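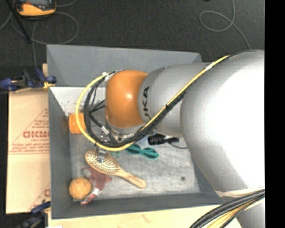

Dumgate trial kit, September, second entry

Picking up after lunch. Kedir asked me to write down what I think of the Dumgate picking kit before the loan runs out, so this is me doing that while the arm works through the mixed bin (gray bin, household stuff, the hairbrush is right under the gripper as I type).

What you get from them: the slim gripper, a mounting plate for the KUKA, the Stimik planning software and 18 days of support by phone. Setup took Vignesh and me most of a morning, and half of that was the plate, which came with the wrong bolts. We borrowed some from Radymyr's drawer. Radymyr, I owe you bolts!

The good part first. I really like this gripper. It's skinny enough to go straight down between things, and our old one just can't do that once the bin has more than a few items in it. Long handles, round stuff, soft stuff, it will at least try all of them. We're at 119 tries on the new settings and 13 of those were drops, nearly all on the soft red thing with the limbs. It grabs a limb, lifts, and the rest of it swings around and pulls free. I tried a slower lift and didn't see much change.

Less good: cable routing. The instructions have one drawing for it and the drawing is for a smaller arm. We ended up with a big loop of yellow and black off the wrist, tied where it crosses the arm, and I keep wanting to stop and look at it whenever joint 6 turns far. Vasanthi thinks a shorter loop and a second tie would do it. I want to try that before we say anything to Dumgate.

Also the software logs out after an hour. Why??

Price they quoted is $1,431 a month, gripper included, planning extra after the first year. Ridwan is getting a number from Bangera to compare, but theirs is suction only, so I don't know what it would do with a brush full of bristles.

To do: second tie on the cables, rerun the soft items with a wider grip, ask about a spare set of fingertips. Clamps on the bin stay where they are, please, I just redid the calibration.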